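Home | Arms and Kits | Sulow Two-Arm Kit

Sulow Two-Arm Kit with Wrist Cameras

We've been selling the Sulow kit long enough now to know who buys it, and it tends to be people who have already tried one arm on its own and got tired of chasing things around the table with it. If you've ever watched a single gripper push a bag all the way to the edge and over, you'll know the feeling! A second arm changes what you can try, and the Sulow was drawn up from the start as a pair.

In the carton you get both arms, two sets of black wedge fingers, two wrist cameras with their cables already run, the power supply, the Prata control box and a bag of spare screws (please keep it somewhere sensible, they're small). The software is called Vurkel and comes as a download with your order. Chia-jung Pan wrote the setup guide, and she wrote it for people who haven't done this before, so it starts with which way up the box goes and gets to the interesting parts around page 16.

Each arm reaches 386 mm from the shoulder and is happiest lifting things under 500 grams. That covers most of what people bring home from the store one piece at a time: a pepper, a lemon, a packet of snacks. A melon is asking too much of it. The fingers are matte so they don't throw glare back into the wrist camera, and they come off with one screw when you want to swap them.

Soft packaging is what we get the most mail about. Clear bags are hard going for any arm, with the film blurring whatever is inside and the edge never lying quite the way you'd like. We suggest working right beside the seal, where the plastic is stiffer and the bright strip gives the camera something to hold on to.
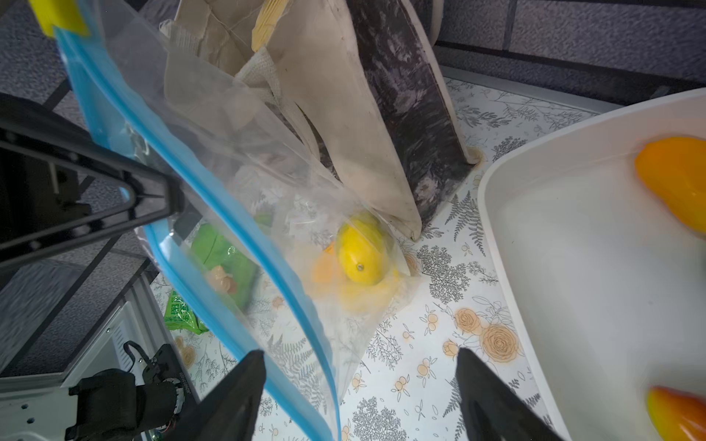

Can I start with one arm and add the second later?
You can, and plenty of our customers do. The Prata box has both ports on it from the beginning, so the second arm plugs straight in, and Vurkel will ask you to run the pairing routine once before it lets you move anything.

A word on tables. A busy pattern is fine for the cameras once you've done the lighting step, and you're welcome to use whatever covering you have in the house. What matters more is that the surface doesn't wobble. Chin-lung Kong, who looks after our repairs, would like me to add that both base plates should be bolted or clamped down before the power goes on, every single time, even if you're only trying one little thing.

Spare fingers, cables and camera mounts are all in the Arton parts range and ship separately. The older Arton fingers fit too, though they're a touch shorter and you'll need to pick the "short" setting in Vurkel.

The current batch is 100 kits, and orders placed by August 8, 2026 go out with the longer camera cables at no extra charge. Kits ordered in July already have them in the box. If you're not sure which length you received, look for the gray tag near the plug, or write to us and we'll check your order.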